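**Kudport students to show two-armed sorting robot at Otano open evening**

KUDPORT – Students in the robotics class at Nuttall Secondary College will show their work in public for the first time this March, when the class runs a stand at the Otano Hall open evening. Doors open at 6 pm and entry is free.

The class has spent two terms on a sorting task. A pair of robotic arms, bolted to a rail along the edge of a table, is being taught to pick up small parts and drop each one in the right storage bin. Students in Years 10 and 11 take turns guiding the arms by hand controller. Each attempt is recorded, and the recordings are used to train a program that then tries the same job without a person at the controls.

"It's slow work at the start," said Wanting Pan, who teaches the class. "You do the same pick over and over, and you have to do it tidily, or the program learns your bad habits. The students worked that out for themselves after a week of messy ones."

The class has logged 1118 attempts to date. Of those, 655 were judged clean enough to keep. Students set the rules for what counts as clean, and two of them have to agree before an attempt goes in. The target for the end of the school year is 3000.

Ms Pan said hard plastic parts had gone well. Wires have been harder to handle, as they bend, catch on each other and seldom lie the same way twice. The group has tried several ways of gripping them and has not settled on one.

"One student wants to hold the bundle with the left arm and pull with the right. Another thinks we should lift the whole lot and shake it," she said. "We'll test both."

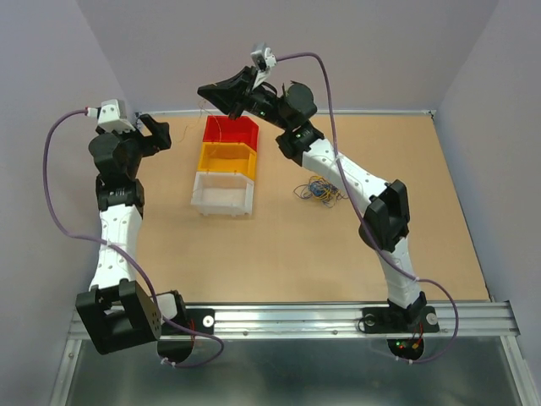

The program is supported by Flastmont, a Kudport engineering firm, which has given $500 towards spare parts and lends the class a technician one afternoon a fortnight. The college covers all other costs. Students do their own wiring checks and keep a logbook of every fault, including a run of dropped connections last term that took three lessons to trace to one cable.

At the open evening, visitors will be able to try the hand controllers under supervision. Children under 12 will need an adult with them. Students will also have copies of the logbook on the stand and will explain how an attempt is scored. A short talk on the project starts at 7 pm in the side room – seating is limited, so those who want a place should come early.

The class will enter the same task in the regional schools robotics challenge later in the year. Entries there are marked on speed, accuracy and the quality of the written record. This is the first time the college has entered, and the team will be chosen from students who have finished the safety unit.

New students can join the class at the start of next term. No coding experience is needed. Families can pick up a form from the college front office or at the stand.

**Media contact:** Wanting Pan, Robotics, Nuttall Secondary College, Kudport. Interviews and class visits can be arranged through the front office during school hours.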